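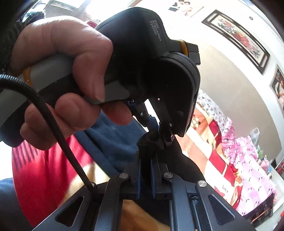 Panagiotis Rallis preguntó, antes de que yo abriera siquiera la hoja de gastos, si de verdad hace falta comprar pinzas nuevas o si bastaría con tener repuestos para las que hay. Lo apunto al principio de la entrada del lunes, que la reunión entera acabó girando en torno a eso y que hasta ahora en la hoja ni siquiera existía una línea de repuestos.

Cuaderno de taller, Ekaveck. Lunes por la tarde.

Situación de partida: queda por cerrar el presupuesto de equipo antes de diciembre. Lo que no esté pedido para entonces pasa al ejercicio siguiente y hay que volver a justificarlo desde cero. Lo que seguro que entra es ropa: prendas de punto, camisetas, algo de tela fina. Seguimos con recogida de datos a mano, en casas, con pinza portátil, y después entrenamiento y pruebas en el brazo del taller. El brazo no se toca este año. Toda la discusión es sobre pinzas, cables, almohadillas, almacenamiento y transporte.

Ofertas sobre la mesa:

Sketcombe. Pinza portátil completa, con cámara ya montada y calibrada. Es la más cara. El precio se va a más de 2000 por unidad en cuanto se le suma el maletín y la extensión de garantía, y sin la garantía no la quiero. Plazo de entrega razonable. El manual está bien escrito, cosa que agradezco. Las almohadillas se venden solo por juegos y con referencia propia, de modo que quedamos atados a ellos.

Hindesum. Solo la mecánica, sin cámara ni electrónica. Más barata, pero las horas de montaje las ponemos nosotros y nunca las contamos. Annapurna Joseph insistió en que esta vez las contemos. Tiene razón. El año pasado el soporte de cámara que «salía gratis» se comió casi toda una quincena de impresora y de persona.

Bhat. Distribuidor, no fabricante. Vende lo de Hindesum con un recargo pequeño y a cambio tiene existencias. También cables y tornillería. Contestan al teléfono.

Mi propuesta inicial era pedir 2 unidades a Sketcombe y dejar lo demás como está. Después de lo de Panagiotis la retiro a medias. Repasé el registro de paradas del trimestre y casi ninguna sesión se perdió por falta de pinza. Se perdieron por cables con el conector flojo, por almohadillas gastadas, por discos llenos y, una vez, por haber dejado el cargador en el taller. Una pinza nueva no arregla ninguna de esas paradas. Las sesiones que sí dependían de la pinza fueron las que quisimos hacer en paralelo, en casas distintas el mismo día, y de esas ha habido pocas.

Sobre las almohadillas. La superficie con ranuras agarra bien el punto grueso mientras está limpia. Con prendas oscuras que sueltan pelusa se van cargando y el agarre cambia dentro de la misma sesión, despacio, sin que el operador lo note en la mano. Se nota luego, al mirar los datos: más intentos por pliegue, cierre más fuerte. Propongo que el juego de almohadillas se trate como consumible, igual que los guantes o la cinta, y que tenga su propia línea. Limpieza con cepillo seco entre prendas y cambio cuando se vea el borde redondeado. Probé alcohol en un juego viejo y lo dejó pegajoso, así que alcohol no.

Pendiente de preguntar a Hindesum: si las almohadillas genéricas de la misma anchura encajan en su base sin lijar. Bhat dice que sí, pero lo dice el vendedor, no lo ha medido nadie delante de mí. 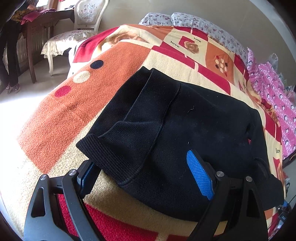

El punto negro sobre manta estampada nos sale siempre como el caso caro. En horas de revisión cuesta bastante más que una camiseta clara en una mesa lisa: el interior de la prenda se confunde con el exterior, el puño con el pliegue, y quien etiqueta tiene que ir y volver. Si el presupuesto se calcula por prenda, estas prendas lo rompen. Annapurna propone calcularlo por hora de revisión y me parece lo más sensato. Hay que cambiar la plantilla, que ahora solo tiene una columna de «unidades».

Discutimos si se puede ahorrar eligiendo escenarios más limpios. Yo estoy en contra. Si el objetivo es que el sistema doble ropa en un dormitorio, los dormitorios tienen mantas con dibujo, cojines, bolsas, sillas con cosas encima y gente que pasa. Ahorrar ahí es comprar datos baratos que luego no sirven. Panagiotis no lo ve tan claro y quiere una fase corta con fondo neutro antes, para separar fallos de agarre de fallos de visión. Podemos hacerla en el taller con lo que tenemos, sin gasto. Queda aceptado con esa condición.

Iluminación. Se habló de comprar una lámpara portátil. En las casas manda la ventana: lo que queda de ese lado se quema y la tela oscura se queda sin detalle. Antes de comprar quiero probar a fijar la exposición a mano, que no cuesta nada. Si con eso no basta, lámpara pequeña con difusor, y que quepa en el mismo maletín. No quiero otro bulto que subir por las escaleras.

Cables. Los de funda trenzada aguantan mejor que los lisos, eso lo tenemos comprobado en el taller. El punto débil es la salida del mango, donde el cable dobla cada vez que se gira la muñeca. Pedir a Bhat cables de repuesto de largo corto y conectores acodados. Apuntar también bridas de velcro; las de plástico acaban cortadas y por el suelo del coche. Annapurna pide que cada pinza salga con su cable de reserva dentro del maletín, metido en bolsa y etiquetado, y que el que lo gaste lo anote en la hoja el mismo día. Ya veremos.

Almacenamiento. Es el gasto que peor estimamos siempre. Cada sesión ocupa más que la anterior y nadie borra. Decidido:
 — discos nuevos para campo, de los resistentes a golpes;
 — copia en el servidor la misma noche, no «cuando se pueda»;
 — los brutos se conservan hasta que la revisión esté firmada y después se comprimen.

El servidor tiene sitio hasta primavera si se cumple lo de comprimir. Si no se cumple, hay que ampliar, y eso no está en la hoja.

Transporte. Coche propio con kilometraje, como hasta ahora. El maletín de Sketcombe es bueno pero viene con la espuma cortada para su modelo. Si vamos a mezclar marcas prefiero maletín genérico y espuma de dados. Sale más barato y se puede rehacer.

Propuesta revisada, para que la lea todo el mundo antes de que la envíe:

Una pinza de Sketcombe, completa y con garantía. Sirve de referencia de calibración y de unidad buena para casas.
Mecánica de Hindesum a través de Bhat, 2 juegos, para montar con las cámaras que ya están en el armario. Horas de montaje contadas y puestas en la hoja con nombre.
Almohadillas, cables, conectores y velcro en una línea nueva de consumibles.
Discos de campo.
Maletines genéricos.
Lámpara: en reserva, solo si la prueba de exposición sale mal.

Panagiotis pregunta por qué no dejar lo de Sketcombe para el año que viene y hacerlo todo con Hindesum. Mi respuesta: sin una unidad calibrada de fábrica no tenemos contra qué comparar las nuestras, y ya pasamos un mes dudando de si el error venía de la cámara o del soporte. Él contesta que se puede alquilar. No lo había pensado. Le he escrito a Sketcombe para saber si alquilan y en qué condiciones; si el alquiler incluye el recalibrado puede que compense. Dejo esa línea en gris en la hoja hasta que respondan.

Otra cosa que salió al final y que no quiero perder. El peso. En las sesiones largas la pinza cansa la muñeca y el operador empieza a apoyar el codo en la cama o a cambiar de mano, y eso cambia las trayectorias. Ni Sketcombe ni Hindesum dan el peso con cable y cámara puestos, solo el del cuerpo. Cuando llegue lo primero que sea, se pesa entero en la balanza del taller y se apunta en este cuaderno. De momento, turnos de 2 personas en las sesiones de dormitorio, alternando por prenda. Esto sube el coste de personal y va a la hoja también, aunque no guste.

Annapurna va a rehacer la plantilla con horas de revisión y montaje. Yo llamo a Bhat para cerrar cantidades y preguntar si nos guardan el precio hasta diciembre. Panagiotis prepara la fase de fondo neutro y mide un juego de almohadillas gastado contra uno nuevo, con calibre, en tres puntos del borde.

Añadido más tarde: Bhat guarda el precio si el pedido va en un solo envío. Los conectores acodados no los tienen en existencias, tardan. Pedirlos ya, aparte, con cargo a lo que queda de fungible de este trimestre. Falta la firma.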